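How Robots Learn by Copying Our Hands

A robot that can pick up a cup has to get a lot of small things right. One way to teach it is to let people do the job first, holding a gripper in their own hand, with a camera fixed to it.
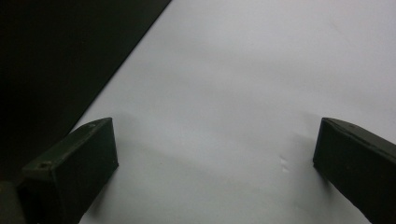 Why is picking things up so hard?

Think about the last time you picked up a pencil. You probably didn't plan it. Your hand went to the right place, your fingers opened wide enough, and they closed with the right amount of squeeze. You learned to do this when you were a baby, and it took you months of grabbing and dropping.

A robot starts with none of that. In a car factory this doesn't matter much. The parts arrive in the same place every time, so the robot can be told exactly where to move and when to close. It could do the job with no camera at all. But a kitchen is different. The cup is in a new place every morning. Sometimes it is on its side. Sometimes it is behind the cereal.

People used to write rules for robots: if the cup is here, move there. For a messy kitchen you would need so many rules that you would never finish writing them.

Learning from examples

So researchers tried something else. They gave the robot examples and let a computer program look for the patterns. This is called imitation learning. To imitate means to copy.

You may have learned to tie your shoelaces this way. Somebody showed you, you tried it, they showed you again. A robot needs many more goes than you did.

The question is how to show it. A robot's hand does not look like yours. It may have only two fingers, and they may be stiff and straight, with no knuckles. If you film your own hand picking up a cup, the robot has to work out how five bendy fingers turn into two straight ones. That is a difficult puzzle all by itself.

A gripper you can hold

A hand-held gripper gets round the puzzle. It has two fingers, a handle and a camera. You hold the handle and make the fingers open and close. The camera travels with the gripper, so wherever your hand goes, the camera goes too.

The picture near the top of this page came from a camera like this. The two dark, blocky shapes are the gripper's fingers. They are wide apart with nothing between them, over a plain white surface. There is a small round hole in the left one.

Now imagine the robot has the same sort of fingers and a camera in the same place. When it looks at its own work, it sees something very like the pictures it learned from. That makes copying much easier.

What happens to the pictures?

We will use a made-up job as we go along: putting a spoon into a mug.

First, a person does the job with the gripper. The camera records a video, and a video is just a long row of still pictures. For each picture, the computer also stores how the gripper was moving and how far open the fingers were.

Next, the person does the job again, with the spoon in a new place. Then again, with a different mug. One recording of the whole job is called a demonstration. A project might collect 1000 demonstrations, or 2000, and they should not all look alike. If every spoon in the videos is silver, the robot may be lost when it meets a red one.

Then the computer practises guessing. It is given a picture and has to guess what the gripper did next. At first its guesses are terrible. Each time, it compares its guess with what really happened and changes itself a little. After a huge number of guesses it gets better. The finished program is called a policy, an odd name for it, but that is the word researchers use.

Last of all, the policy is put into a real robot. Now there is no person holding the handle. The camera takes a picture, the policy chooses a small movement, the arm makes it, and the camera takes another picture. Many robots do this 10 times every second.

Do boring pictures count?

Yes. You might think the only useful pictures are the ones where the gripper is holding something. But a robot spends a lot of its time with open, empty fingers. It has to know what that looks like, so it can tell the difference between "I have the spoon" and "I have missed the spoon".

Shadows can be useful as well. Find a lamp and lower your hand slowly towards a white table. The shadow changes as your hand gets closer. A program may pick up clues like this, although it is often hard for people to find out exactly which clues it has used.

What still goes wrong

Robots taught this way still make mistakes. They drop things. They can be confused by shiny objects, or by see-through ones like a glass of water. A camera can't feel how hard the fingers are squeezing, so a soft tomato is a problem. Some grippers have touch sensors to help with this.

There is also the trouble of small mistakes adding up. If the robot drifts a little to one side, it sees a picture that is slightly unlike the ones it learned from. Its next guess is a bit worse, and it drifts further. One answer is to record people putting mistakes right — starting from a bad position and getting back to a good one — so the robot has seen how to recover.

Try it yourself

You need a pair of kitchen tongs, a spoon, a mug and a friend.

Hold the tongs and close one eye. Ask your friend to put the spoon somewhere on the table. Pick it up with the tongs and drop it into the mug. Do this a few times, with the spoon in a new place each time.

Now swap. Your friend holds the tongs with their eyes shut, and you tell them what to do, using only small instructions such as "left a bit", "down", "open" and "close". You are being the policy and your friend is being the arm.

Words to know

Gripper: the part of a robot that holds things.
Demonstration: one recording of a job being done, from start to finish.
Imitation learning: teaching a machine by giving it examples to copy.
Policy: the program that looks at what the camera sees and chooses the next movement.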